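Portes ouvertes chez Magbanua : une matinée dans les agrumes

On m'avait promis une visite « sensorielle ». J'ai donc mis mes vieilles chaussures, et j'ai bien fait. La maison Magbanua, grossiste en fruits et confiseur à ses heures, ouvre ses entrepôts au public une fois l'an, en mars, au fond de la zone d'activités de Kemel, juste après le rond-point où tout le monde se trompe de sortie. Rendez-vous à 8 h 30. À 8 h 50, on nous distribuait des charlottes. 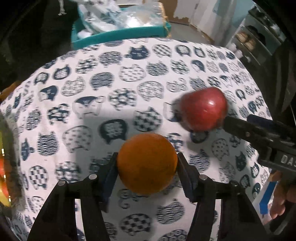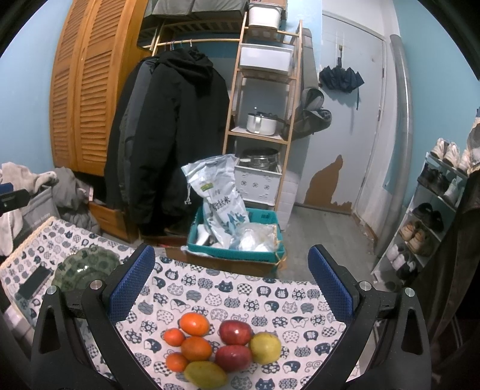 Oranges, pommes et mangues sur la nappe aux chats.

La visite commence par les quais. Il y fait huit degrés, ce que la brochure appelle « une ambiance fraîche ». Un camion venait de repartir, un autre manœuvrait en bipant, et notre groupe s'est rangé contre le mur avec la discipline d'une classe de CE2. On nous a expliqué le contrôle à l'arrivée : température de la remorque, étiquettes, puis quelques caisses ouvertes au hasard. Le hasard tombe toujours sur la palette du fond, m'a glissé un monsieur en gilet jaune qui avait l'air d'avoir déplacé beaucoup de palettes du fond.

Ensuite, la salle de tri. La calibreuse Ornitz avance dans un bruit de billard géant et répartit les oranges par diamètre. On peut la regarder longtemps. On l'a regardée longtemps, d'ailleurs, car la porte suivante était fermée à clé et la clé se trouvait dans une autre veste. J'en ai profité pour lire le panneau pédagogique, où l'on apprend que le site compte 3101 emplacements de stockage et que le mot « orange » vient de l'arabe par des chemins compliqués. Le panneau renonce à préciser lesquels.

Les mûrisseries m'ont plus intéressé que prévu. Trois chambres, des portes de coffre-fort, une odeur de banane à couper au couteau. Les mangues y passent aussi, selon la variété et l'état dans lequel elles débarquent. J'ai demandé comment reconnaître une mangue mûre quand on n'a pas de chambre étanche chez soi. Réponse : on la sent côté pédoncule, on appuie doucement, et on oublie la couleur. Voilà vingt ans que je choisis les miennes à la couleur. Passons.

L'atelier de confiserie se visite derrière une vitre, et c'est dommage, vu que la vitre était embuée. On devinait des bassines. L'écorce confite maison, vendue sous le nom de Gindano, demande plusieurs bains de sirop de plus en plus concentrés, et une patience que je n'ai jamais eue au-delà du deuxième. Dégustation en sortant : un bâtonnet par personne, surveillé de près. C'est très bon, franchement amer au début, et ça colle aux dents jusqu'au parking.

La boutique, évidemment, est sur le chemin de la sortie. Le coffret Gindano de 499 grammes m'a laissé perplexe (qui a mangé le dernier gramme ?), mais j'en ai pris un quand même, plus un filet d'oranges à jus dont j'ai regretté le poids dès l'arrêt du bus.

Côté pratique : l'entrée est gratuite, sur inscription, et la visite dure deux heures si la clé est dans la bonne veste. Le bus 191 s'arrête devant le portail, mais il faut appuyer tôt sur le bouton. Prévoyez un pull, même s'il fait doux dehors. Les poussettes passent partout sauf aux quais. Il y a un café à la machine du hall, et je conseille d'en boire un avant d'arriver.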